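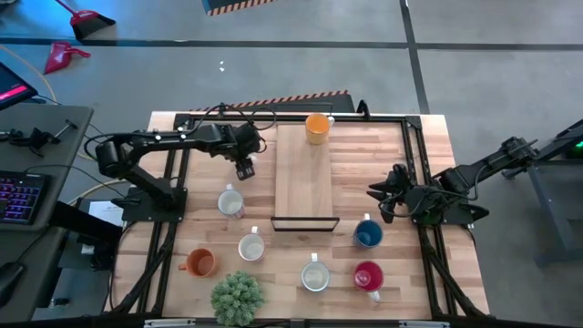 Temps de lecture : 2 min

Manuels › Maintenance robotique

Chapitre 4. Contrôler les câbles d'une cellule à deux bras

La cellule Waren comporte deux bras noirs fixés de part et d'autre d'une table en bois. Avant chaque série de 200 prises, on inspecte les câbles – d'abord au coude, ensuite au poignet. Un câble trop tendu limite la rotation de la pince. 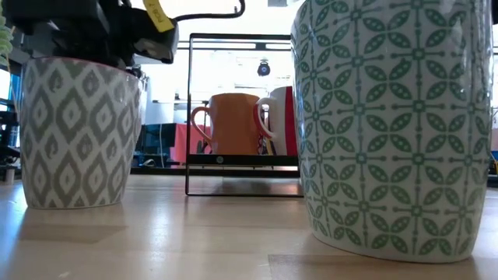 Fig. 4.2 – Pince noire au-dessus d'une tasse à motif gris.

Notez l'état de chaque boucle dans le carnet de la cellule.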